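Lavadora de carga frontal Dridel: opinión después de cinco meses de uso

Publicado el 18 de marzo de 2018

Compré esta lavadora en octubre, cuando la anterior empezó a perder agua por el desagüe y el arreglo costaba casi lo mismo que una máquina de segunda mano. La encontré en Turkemham, una tienda de importación que trae electrodomésticos de fuera y los vende sin traducir ni el manual ni las pegatinas. La gama se llama Dridel Ino. Pagué 2.890 con el transporte incluido y la subida al piso aparte.

Escribo la reseña porque antes de comprarla busqué opiniones en español y no encontré ninguna. La uso para una casa de dos personas, con ropa de trabajo oscura, deporte y sábanas.

Instalación

Llegó bien embalada, con los tornillos de transporte puestos. Hay que quitarlos antes del primer lavado y guardarlos por si algún día toca una mudanza. La toma de agua es de rosca normal y no necesité adaptador. El tubo de desagüe viene justo de largo; en mi cocina llegaba, pero si la toma está al otro lado del fregadero habrá que comprar una prolongación.

La puse sobre una base Gajdoš que pedí aparte. La recomiendo a quien tenga problemas de espalda: la puerta queda más alta y uno se agacha menos para llegar al fondo. Nivelar el conjunto me llevó casi una tarde, porque el suelo de la cocina tiene caída hacia la terraza. Una vez ajustadas las patas, no se ha vuelto a mover.

Manejo

El panel está en chino. Durante la primera semana tuve pegada encima una chuleta con los programas que uso. Ahora ya no la necesito, aunque las visitas no saben ponerla. Los números de temperatura y de centrifugado se entienden sin traducción, y el botón de inicio está donde uno lo espera.

De los 13 programas uso el de algodón, el rápido, el de sintéticos y, muy de vez en cuando, el de lana. El rápido sirve para refrescar ropa poco sucia. Con camisetas de deporte se queda corto y acabo repitiendo. El de algodón es largo, mucho más que el de mi lavadora vieja, y conviene ponerlo antes de salir de casa.

El cajón del detergente sale entero tirando con fuerza y se lava bajo el grifo. El compartimento del suavizante se atasca si el producto es espeso. Yo lo rebajo con un poco de agua y desde entonces no ha dado problemas.

Lavado

Lava bien. Las sábanas salen limpias y sin restos de jabón, siempre que no se apriete la carga. Las manchas de grasa en la ropa de trabajo necesitan tratamiento previo, como en cualquier otra máquina que haya tenido. En la ropa negra aparecieron marcas blancas las primeras veces. Era detergente en polvo mal disuelto; cambié a líquido y se acabó.

No soy muy estricto separando colores. Las prendas oscuras van juntas y a veces se cuela algo azul o amarillo que ya está muy lavado. De momento no se me ha teñido nada, pero siempre lavo en frío cuando mezclo.

El centrifugado fuerte deja la ropa lista para tender dentro de casa en invierno. A cambio, arruga bastante las camisas. Para esas bajo las revoluciones y las saco en cuanto termina el ciclo.

Ruido

Durante el lavado se oye el agua y poco más. El centrifugado final sí se nota, sobre todo en los primeros segundos, mientras reparte la carga. Con una sola prenda pesada, por ejemplo una alfombrilla de baño, lo intenta varias veces y en ocasiones se rinde y deja la pieza empapada. La solución es meter un par de toallas para compensar.

Por la noche no la pongo. Las paredes de mi edificio son finas y el vecino de abajo ya se quejó de la anterior.

Puerta, tambor y acabados

La puerta abre hacia la derecha y no se puede cambiar de lado, dato que la ficha de la tienda no mencionaba. En mi cocina va bien, pero en un hueco pegado a una pared por ese lado sería un incordio. El cristal es grande y abombado, y el aro de plástico que lo rodea es grueso, así que hay de dónde agarrar con las manos ocupadas. 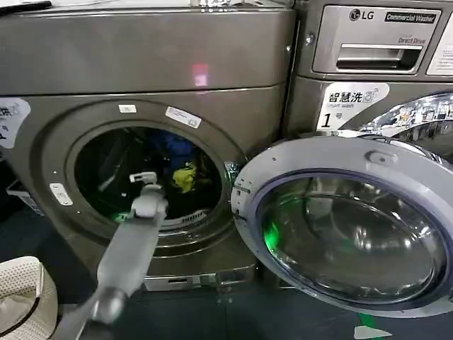
La Dridel con la puerta abierta y ropa oscura en el tambor, más una prenda azul y algo amarillo.

El acabado gris metalizado disimula el polvo, aunque las gotas dejan cerco si no se secan. Las etiquetas blancas del aro de la puerta siguen en su sitio. Intenté despegar una con la uña, empezó a romperse y la dejé. La pegatina con caracteres chinos del frontal tampoco la he tocado.

La goma pide atención. Se acumula pelusa en el pliegue de abajo y, si se cierra la puerta nada más vaciar, a los pocos días huele a humedad. Yo paso un trapo seco y dejo la puerta entreabierta hasta el día siguiente. Una vez al mes hago un lavado en vacío con agua caliente.

Servicio y recambios

Es el punto más flojo. Turkemham da dos años de garantía, pero las piezas vienen de fuera y hay que esperar. En enero les escribí para pedir una goma de repuesto, por tenerla en casa, y tardaron 13 días en contestar con el precio. Todavía no la he recibido. Un técnico del barrio me dijo que podría abrirla sin problema, pero que no tiene dónde comprar la electrónica.

El manual en español es un archivo que envían si se pide por correo. La traducción es mala y faltan los códigos de error.

A favor
Lava y aclara bien con carga normal.
Puerta amplia y fácil de agarrar.
Cajón del detergente desmontable.

En contra
Panel y pegatinas sin traducir.
Recambios lentos.
Se lleva mal con cargas pequeñas y pesadas.
El programa de algodón es muy largo.

Nota: 7 sobre 10. Si la goma de repuesto llega, actualizaré el apartado de servicio.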